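Frequently Asked Questions

I get a lot of the same emails about cider, so I finally sat down on a rainy afternoon and answered them all in one place. If yours isn't covered, write to me, I do read everything (slowly).

Who are you, anyway?

I'm Rajitha Gazi. I pour at the Ovley tasting room on weekends and write this site the rest of the time. I'm not a certified anything! I just drink a lot of cider and take notes.

Is cider basically beer?

Nope. It's fermented fruit juice, so it's a lot closer to wine. No grain, no boiling. I think people get confused by the cans and the taps.

I only like sweet drinks. Where do I start?

Start sweet, then, there's no shame in it. Ask for something labeled semi-sweet and try a semi-dry right next to it. I spent my whole first year on the sweet stuff and then one October somebody handed me a bone-dry Miettinen and I was grumpy about it for two sips. By the third I wanted a bottle. 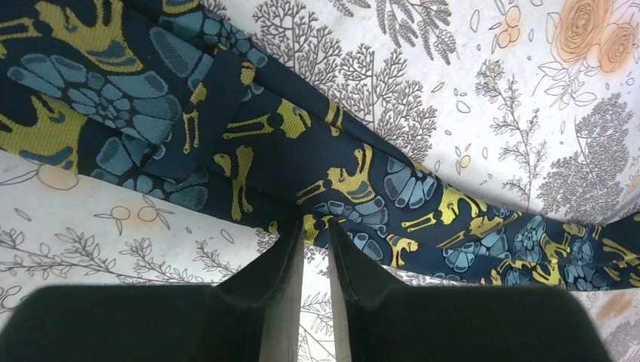 Dark navy fabric on a pale patterned background.

How long does an open bottle keep?

If it's sparkling, I try to finish it in 2 days, with a proper stopper, in the fridge. Still cider hangs on longer, but 5 days is my limit. After that mine goes into a pan with onions and pork chops.

What temperature should I serve it at?

Cool, but not ice cold. Straight out of the fridge you lose half the smell. I take a dry one out, go find the glasses, argue with the dog, and by then it's ready.

Do I need special glasses?

A regular white wine glass is great. Please skip the frosted mug.
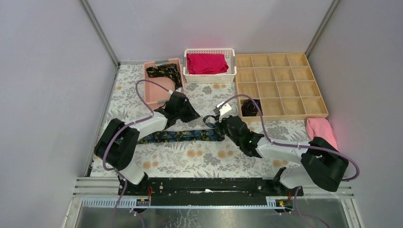 Pink basket, white basket, magenta cloth.

What's the cloudy stuff at the bottom?

Yeast, mostly, and it's fine to drink. The Jidia bottles have loads of it. Stand the bottle up overnight and pour gently if you don't like the look.

What do you eat with it?

Sharp cheddar, roast chicken, anything fried. Dry cider and salty potato chips is my favorite dinner (don't tell my mother).

Can I come taste with you?

Yes, please do! Ovley's flights are 5 small pours, and on quiet days I'll happily talk your ear off. We also take a table at the Sullport cider fair every fall, but the line gets long, so come early and eat first.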